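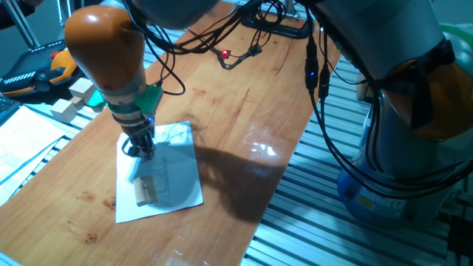 How long should I wait between coats of wiping varnish on a tabletop?

Overnight, in most houses. If the room is cold or sticky-humid, give it a full day, and test a spot near the end with your fingertip before you start sanding.

I get asked that one more than anything else since I put up my post on the Govindasamy table (that's the long one we bought from Mrs. Govindasamy when she moved out to Jandside, and yes, we still call it hers). So I figured I'd write the whole refinish out in one place, the way I do it now, after three tables and one very ugly nightstand.

What you need

Wiping varnish, satin or gloss, whichever you like. Mineral spirits. Old cotton T-shirts cut up into squares, way more of them than you think. Sandpaper in 80, 120, 180 and 220 grit, plus a sheet or two of 320 for between coats. A sanding block, or a random orbit sander if you can borrow one. A vacuum with a brush head. Gloves, a dust mask, and a metal can with a lid and some water in it for the used rags. Please don't skip the can! Rags with oil-based finish on them can heat up and catch fire all on their own if you leave them in a pile. Mine go straight into the water, lid on, and then off to the hazardous waste drop-off.

Getting the old finish off

First, wash the top. Dish soap, warm water, a rag that's damp and no more than damp. Let it dry, then go over it with mineral spirits to pick up old wax and polish. The first time I did this I couldn't believe what came up, the rag looked like I'd cleaned a car engine with it.

If your table is old enough that it might have lead paint on it anywhere, stop and test before you sand. The kits are cheap. And if the top is veneer, put the 80 grit back in the drawer, because you can go through veneer in a few seconds and there's no fixing that. Use a chemical stripper and be gentle.

For solid wood, start with the 80 and go with the grain. Keep moving. I lean on the sander when I get impatient and then I get a dip, and you don't see the dip until the varnish is on and the window light hits it sideways. Once the old finish is gone, go through 120, 180 and 220. Vacuum after every grit. One little crumb of 80 left on the wood will scratch you a nice curly line right through your 220 work.

Wipe the whole thing with mineral spirits again when you're done. While it's wet it shows you pretty much the color you'll get, and it also shows every scratch you missed. Circle those lightly in pencil, sand them out, vacuum again.

First coat

Stir the can, don't shake it (bubbles). I thin the first coat by half with mineral spirits so it soaks in. Check your can first, though, because some of the water-based ones can't be thinned that way at all.

Fold a T-shirt square into a pad with no loose edges, dip it, squeeze it a bit, and wipe on in long strokes from end to end. Thin! If it looks like not enough, it's probably right. Then walk away. I mean it. The varnish starts to grab after a few minutes and if you go back to fix a spot you'll leave a drag mark.

Windows open, fan off. The fan just throws dust at it. My sister-in-law Nandi Masilela does hers in the garage in Nunside with the floor sprinkled with water to keep the dust down, and hers come out smoother than mine, so maybe try that.

The next coats

Once it's dry, rub it lightly with the 320. You should get a fine white powder. If the paper gums up, it isn't dry, so quit and come back tomorrow. Vacuum, wipe with a clean rag barely damp with mineral spirits, let that flash off, and put on the next coat full strength.

I did five coats on the long table. Four would've been fine for a desk. For a kitchen table with kids I'd go six.

Then wait

You can set light stuff on it after 2 or 3 days. Hot mugs, tablecloths, anything rubbery on the bottom, hold off for a month. I didn't, with the nightstand, and there's a lamp-shaped ring on it to this day.

If you get dust nubs in the last coat, let it cure a couple weeks and then rub the top with a folded piece of brown paper bag. Takes them right off and doesn't change the shine much.

Next up is the bench that goes with it, which has turned legs and a lot of old drips.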